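Setting Up the Brick Sorting Cell

Applies to: two-arm cell, Nedska bench
Written by Barbara Jakubowski, last changed in November

These are the steps for getting the cell ready for a sorting session. Allow 8 minutes if the cell was left tidy, longer if the cables need attention. Read the shift log first and look for anything marked "arm" or "tray".

Step 1. Check the cables

Do this with motor power off. Start at the base of the left arm and follow the black conduit up to the wrist by hand. It should have enough slack for the wrist to turn 90 degrees each way. Then do the right arm. The cables there are held by small clips, and a clip that has come open goes back on before you power up. Look at the circuit boards near the two bases and press any connector that has lifted.

Step 2. Place the tray and the bricks

The white tray goes toward the back of the table with its three compartments side by side. Seen from the front, green goes in the left one, blue in the middle and red on the right. Put the loose bricks in front of the tray, by color or mixed. Some should be on their sides. A red 2x1 with its hollow side showing is a good test of the wrist view, and you want both fingertips visible with the brick between them.

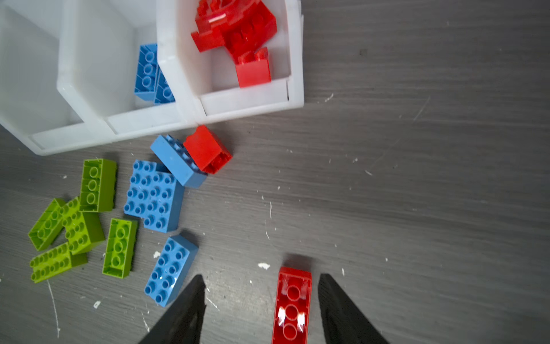
Step 3. Start the controller

Turn on motor power, wait 5 seconds, then start Nilen from the bench computer. Both arms should answer on port 2045. If only one does, stop Nilen, cycle the power and try again. Don't unplug a board while the motors are live.

Step 4. Home the arms and check reach

Run the home routine one arm at a time, left first. Then bring both arms over the table with the grippers open, left above the green bricks and right near the red and blue ones.
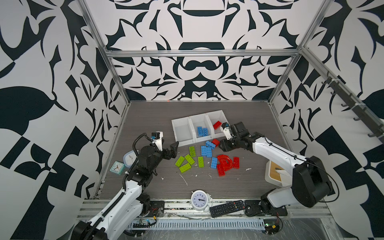

Jog each gripper slowly to the far compartment it has to reach and back again. Watch the conduit while you do it - if it pulls tight at the wrist, stop and go back to Step 1. The arms shouldn't touch the tray walls or each other at any point. If the right arm comes in low, load the Paredes offsets again and home it once more.

Step 5. Run a short sort

Use the Beteo profile at low speed and keep a hand near the stop button. Let the blue and red bricks go first and leave the green for last. When a compartment gets full, the bricks start to stand on end above the rim and the gripper can knock them out, so pause and level the heap by hand.

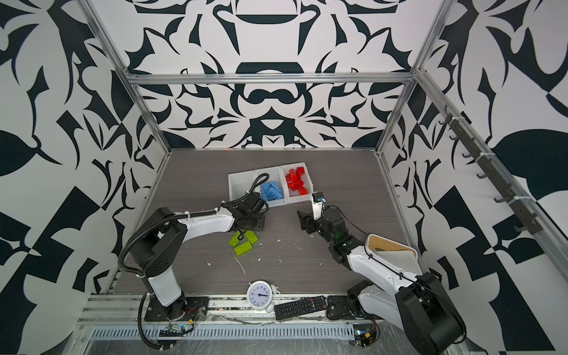
Step 6. Shut down

Park both arms, stop Nilen, then turn off motor power. Brush the crumbs and shavings off the tabletop and wipe the finger pads with a dry cloth. Write any dropped bricks or loose clips in the log.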